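Swap table layout for the community hall — grid or no grid?

wholroyd
Mon 7 January
We run a household goods swap in Crabtree and the tables turn into a heap within the first hour. I'm thinking of marking them into squares with painter's tape, one item to a square. Has anyone tried it? I don't want to wreck the tabletops.

urton_barry
We've done it at Urton since November. Painter's tape comes up clean if you don't leave it on for weeks. Run the long strips first, then the cross strips. 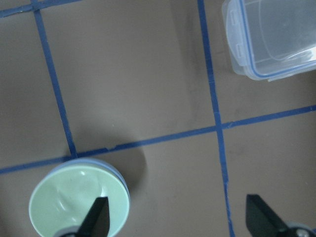

Blue tape on a brown top. The lines don't need to be dead straight.

dardo_p
I'd skip it. People ignore the squares as soon as it gets busy, and big things like slow cookers never fit. We went back to one table for kitchen, one for books, one for everything else. Less work and the same result.

urton_barry
Depends on your crowd. Ours mostly stick to it. We had 300 items through the last one and I could see from the door which tables needed filling.

siham_o
I'm with Barry on the squares, but the tape is the smaller problem. Small appliances are what hold us up. Anything with a plug should go to a separate table and get looked over before it goes out.

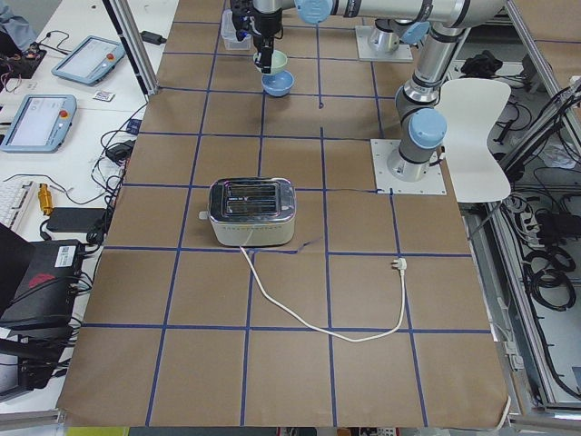

We don't put out anything with a damaged cord, and I'd ask people to empty the crumbs at home. A tag with the donor's first name and "tested" or "not tested" saves a lot of questions later.

dardo_p
"Not tested" shouldn't be on the table at all. Somebody takes it home and then it's in their rubbish instead of yours.

siham_o
Fair point. We let them go for parts, but I can see why you wouldn't.

wholroyd
Thanks all. I'll try the grid on two tables and leave the others plain. Electrical goes on its own table near the kitchen.
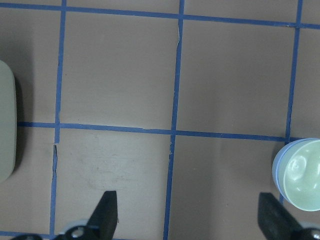 How do you handle sets, like bowls or glasses that came in together?

urton_barry
Keep them together in one square and count the set as one item. If someone only wants part of it, they can ask whoever's on the table. We tried splitting sets once and ended up with odd saucers for months.

dardo_p
Agree with that one, at least.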